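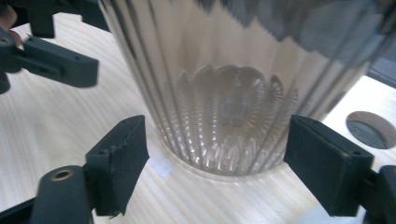

A ribbed glass between the fingers of a hand-held gripper.

Broken glass leads Heywood robot team to a tiny fault

January 9, 2021
By Deming Jiang

A robot arm that squeezed a drinking glass until it shattered has sent a Heywood workshop on a wonderful bit of detective work, and the culprit has been found hiding in a gap of two millimetres.

Stumwood, which teaches robot arms to handle household things, stopped all its arms after the breakage just before Christmas. The glass went to pieces in the grip of an arm that had been told to lift it from a table and put it down again, a job it had been doing happily all morning. The arm was behind its screen and no one was hurt, though the sweeping up took longer than anyone wanted and the afternoon's work was lost.

What makes the story such a good one is that there was nothing wrong with the arm. The team had its motors out and back in again, checked the wiring and ran the safety stop over and over, and everything behaved. The stop had worked on the day as well, cutting the power when the arm felt the sudden change in load. By then, of course, the glass was past saving.

The trouble had begun with the lessons. Stumwood's arms learn by copying people, who go about ordinary tasks using a hand-held gripper called the Fludari. It has the same two fingers as the robot, and it records how far apart they are all the way through a task. Those recordings are fed into Pirevance, the firm's training program, and out comes a set of movements for the arm to follow.

Yulan Yuan, who runs the recording work, went back through the logs over the holiday and spotted that one of the grippers was reporting its fingers as slightly further closed than they were. She checked it with a set of steel gauges on her kitchen table – "my family were very patient with me" – and got the same answer each time. The tool was out by two millimetres.

That sounds like nothing at all, but with glass it is plenty. A person holding a tumbler stops closing the fingers the moment they feel it bite. If the tool then writes down a smaller gap than the real one, the arm comes along later and tries to close to that smaller gap, straight through the side of the glass as far as it is concerned. Thick glasses put up with it, and so had everything the arm picked up that morning. The one that broke was thinner than the rest.

"I was thrilled, which is a terrible thing to say about a fault," Yuan told me. "We'd spent days looking at the robot and it was doing exactly what it had been taught. It was a very good pupil!"

The cause was a finger pad that had been changed for a slightly thicker one. After a new pad goes on, the tool should be closed fully and set back to zero, and this had been missed. The zero step was in the instructions for fitting a whole new finger. It was left out of the shorter sheet for changing a pad, and the shorter sheet was the one pinned up over the bench.

Soft things had helped to hide the mistake. Much of the recording in the weeks before had been done with cloth, bags and thin plastic sheeting, and an arm that grips a fold of plastic two millimetres too tightly simply gets a firmer hold of it.

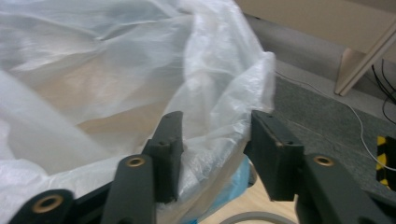 If anything, the arm looked better at those jobs than it had before the pad was changed. Yuan remembers remarking on it at the time, and she now has a note to herself stuck to her screen that reads "why is it better?"

Of roughly 300 recordings made in that stretch, 67 came from the faulty tool. All of them have been pulled out of Pirevance. The team did think about correcting them, since the size of the error is known, but decided against it for anything involving glass or china. People adjust their grip without knowing they are doing it, Yuan says, and she would sooner have them do the tasks again with a tool she trusts. The recordings of soft materials will be corrected and kept, marked so that they can be found if more trouble turns up.

There is a safety side to this too, and the firm has taken it seriously. The screen around the arms did its job, but a few bits of glass got underneath it at floor level, where there is a gap for cables. That gap now has a brush strip along it. Anyone clearing up must wear cut-proof gloves as well as the glasses that were already required, and the arms stay switched off at the wall until the floor has been checked with a torch.

The arms have also been given a limit on how hard they may squeeze, whatever their training tells them. It is an old idea and several people on the team are a bit sheepish that it was not there from the start. In tests this week an arm was deliberately fed one of the bad recordings and asked to pick up a glass. It closed, reached the limit, stopped and asked for help with a rather polite beep. I got to watch this and can report that it is far more exciting than it has any right to be.

The hand tools have a new routine as well. Each one is now closed on a steel block at the start of every session, and if the reading is wrong it will not record. The check takes five seconds. The short sheet above the bench has been rewritten, this time with the zero step at the top in red.

Recording with glass has started again using the checked tools, and the arms themselves will go back to lifting tumblers in March, once there are enough fresh recordings to train on. Until then they are sticking to wooden blocks and plastic cups. Yuan has asked other workshops using the Fludari to measure their own tools after any pad change, and she is happy to lend out her gauges to anyone close enough to collect them.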